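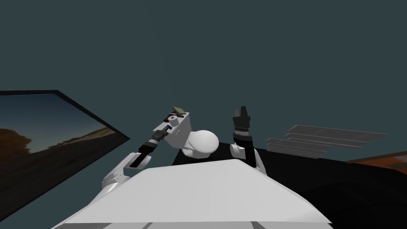 White is the hardest colour to match, and anyone who has tried to replace one cupboard door in a ten-year-old kitchen will know it. The trouble often stays hidden until two whites meet. Put white next to black, as with the pale elbow and long dark forearm in the picture above, and the eye takes it simply as white. Put it next to another white and one of them turns yellow, or blue, or faintly pink.

Lucrezia Santoro has spent 17 years mixing paint for the trade counter at Cattaneo, a family shop with a narrow front and a long, cold stockroom. Most of her customers want white. They come in with a chip of plaster, a drawer front, a bit of skirting board wrapped in newspaper. Some come in with a photograph on a phone, and she sends them home again.

"A phone makes its own mind up about white," she says. "I need the real thing in my hand, and I need it by the door where the daylight is."

Her usual method is slow. She brushes a little of the mix on to card, dries it, holds it against the sample and turns both towards the window. Then she adds a drop of black, or ochre, or sometimes a red so small it barely marks the stick. Paint dries a different shade from the one it shows in the tin, so every try has to dry before it can be judged. A fussy match can take a whole morning. The shop charges for the paint and leaves the morning out of it.

Part of the difficulty is age. Oil-based gloss yellows, and does it faster in the dark, which is why the door behind the coats goes cream before the one by the window. Many plastics go the other way and yellow in strong light. A fridge, a light switch and a window frame may all have been bought as plain white, and a few summers later no two of them agree.

Yufang Dai sees the plastic side of it. She runs Lestora, a workshop that repairs and resells kitchen appliances, and keeps a wall of spare panels sorted by shade. When a mixer comes in with a cracked cover, a new cover is often the worst answer. It fits perfectly and looks wrong from across the room. She would sooner take an old one from a machine that has sat in similar light.

Her staff have their own names for the shades – milk, tooth, envelope, old envelope. A customer once overheard the second of these and was not pleased.

She also sells a good many machines in other colours, though fewer than she would like. People tell her they are tired of white, look at the green kettle for some time, and buy the white one. Landlords are the most reliable buyers of all. She had a single order last August for 15 white microwaves, all for the same building, and it took her the rest of the month to find enough that would pass as a set. The last 2 were swapped at the door for being too warm.

For a wall, both women give much the same advice. Paint the whole of it, corner to corner, and do not try to touch up the middle. A corner changes the light anyway, and a small difference on either side of it will pass for shadow. With kitchen units, move the new door to the end of the run or put it under the sink.

Santoro's own hall is painted in a white called Bindholm, which has since been dropped from the range. She has half a tin left, and has written the recipe on the lid in pencil.

Contact the magazine | © 2022 Grallier. All rights reserved. | Back to top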